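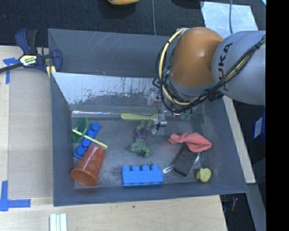
Lab tour at Fudura: house rules for the picking bench

I finally got my lab tour! Fudura opened up its automation floor on Aug 31, 2021, and I signed up the minute the email came around because I've been wanting to see how other people run a bench like ours (well, like the one we're hoping to get). My group had Hsiu-ying Hsueh as a guide, and she let us ask anything, which was brave of her.

I figured we'd spend the morning on software. Nope! Almost all of it was rules, and I came home with pages of notes.

First stop was the KUKA arm and its big gray bin. It's a funny mix in there, toy blocks and a rubber duck and a green muscle man in purple shorts, plus plastic utensils and a crumpled pink cloth. Hsiu-ying's rule for the mix is that anything soft goes in with at least one hard thing touching it, so the arm never gets an easy day. Whoever loads the bin writes down what went in, and a different person signs the sheet at the end of the run.

Then there's the tape. I'd have walked right past the blue pieces on the table, but at Fudura tape on a bench is treated like a drawing. You don't peel it or "fix" it, and if you think it's wrong you stop and get the bench lead. Same with clamps (they had an Irwin bar clamp on a back corner of the bin). Moving one means redoing the position check before anybody presses start.

Cables got a whole talk of their own. The black ones loop up around that orange joint with a hose tied in alongside, and the rule is that you walk the arm through its full reach at slow speed after touching any tie. A guy from Holst asked if they really do it every time. They do, and there's a logbook. We're on page 182, she told him, and he wrote that down.

The part I liked best was the hands rule. No reaching into the bin until the arm is stopped and you've said "hands in" out loud and the operator has said it back. It felt silly for the first 2 tries and then completely normal. Visitors stay behind the floor line, no exceptions, even for the folks from Zundel who had driven 40 miles and really wanted a closer look.

Lunch was sandwiches and a very good lemon cake. Afterward we saw the Fernix conveyor cell, but it was down for service, so I got a nice long look at a lockout tag and not much else.

They're running the tour again in September. Wear closed shoes, they do check at the door, and bring a sweater!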